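Glass Lids and Flat Glass Plates: Frequently Asked Questions
Brudon Kitchen Rentals, updated July 2026

Can I put a glass lid in the dishwasher?
Yes, on the lower rack, leaning and not lying flat. Lids with a knob that unscrews should have the knob taken off first.

How do I get rid of the cloudy film?
Most of it is lime. Wipe the glass with a cloth dipped in white vinegar, leave it for 9 minutes, then rinse and dry. If the cloudiness is still there it is probably etching, and that does not come off.

There is brown gunk under the rim. What do I use?
An old toothbrush and baking soda paste. Go around the edge on both sides. Please don't use a knife – it chips the glass.

Where should I set a hot lid down?
On a folded dish towel or a trivet. A cold or wet counter can crack it. Let it cool before you wash it.

How do I measure for a replacement?
Measure straight across the widest part of the lid, including the rim. Our Tumier lids come in 28 cm and 35 cm. The older Bonsu pans take the 28 cm size only.

Can I stack them?
Flat plates, yes, with a paper towel between each one. Domed lids should go in the rack on their edges.

What if one arrives chipped?
Don't use it, even if the chip is small. Wrap it in newspaper and call the Cutmont depot. We swap it on the next delivery and there is no charge if you report it within a day.

What if I break one?
Single lids come out of the deposit. For large event orders the breakage cover applies, and the terms are on your rental sheet.

Do you still rent the microwave plates?
Not at the moment. We expect to have them again in September.

How should returns be packed?
Clean, dry and in the same crate they came in. Tape the crate shut and leave the label showing.

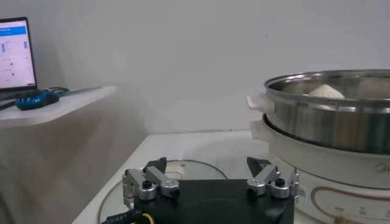
Clear round disc, like a glass plate or lid, with a thin dark rim, flat on a white tabletop.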